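Budgeting for a small packing setup, snack boxes — what am I missing?

posted by **cardboard_kev**

Trying to put numbers together before February. We do mixed snack boxes, small orders, all packed by hand at a table right now. Looking at getting gripper gear so we can record the packing and later have an arm do the boring part. Mixed soft packs into an open box, nothing heavy. Table looks like this:
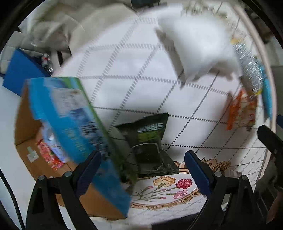
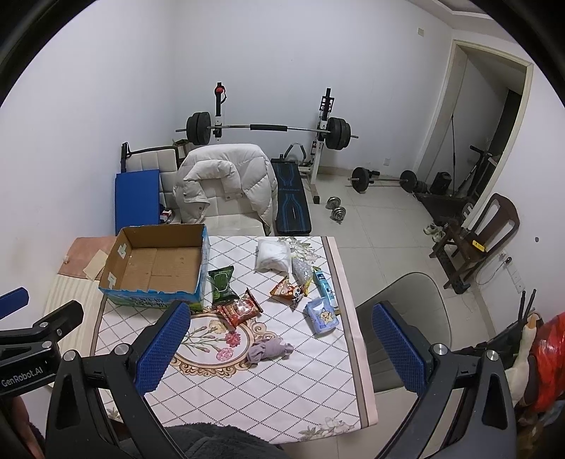 Quote from Petumex is 1,298 for a pair of handheld grippers, spare pads extra at 163 a set. Clelden wants less up front but 395 a year for the software. Can't work out wich is cheaper over 2 years. Also no idea what to put down for spares, storage, table, lights. Is there a rule of thumb or do I just guess?

---

**tapegun**

Clelden, no question. Cheaper up front is cheaper.

---

**northdock_lee**

Disagree with the above, you can't call it without the up front price. Work it out like this:

- Petumex: 1,298 plus however many pad sets. Say two sets, 326, so 1,624
- Clelden: up front price plus 790 for the two years of software. Plus pads if they charge for them, ask

So Clelden has to come in under 834 up front to win, and thats before pads. Get it in writing whether the 395 is per seat. Ours was with another vendor and we got stung, second laptop meant second license.

Things people leave off the sheet:

- pads. Shiny snack bags are slippery and you will squeeze harder than you think. We went thru pads way faster than planned
- drives. Video eats space, buy double
- a second set of boxes and snacks just for practice. Bags get crushed, you can't sell them after. Small but it adds up
- plain table top. Matte, one color. Cheap, do it first
- shipping both ways if a gripper goes back for repair

Don't budget the arm yet. Different pot of money, different year. Rent one for a week when you have enough recordings and see if it picks soft packs at all. Flat ones are the pain — lying flush on the table, no edge to grab.

Lights, one decent panel lamp, skip the fancy kit.

---

**mira_packs**

+1 on leaving the arm out. We bought ours first and it sat under a sheet until summer.

Look at Vilela too if they ship to you. Their pads swap without tools, which matters if your doing it mid shift. Never used the Cleltance ones, heard the lead time is long so check that before you promise anyone a date.

For spares I put down roughly a tenth of the hardware price. Came up short the first year, fine the second.

---

**cardboard_kev**

ok thanks, asking Clelden about seats and pads today. Didn't think of practice stock at all, adding a line. Will post the sheet when its done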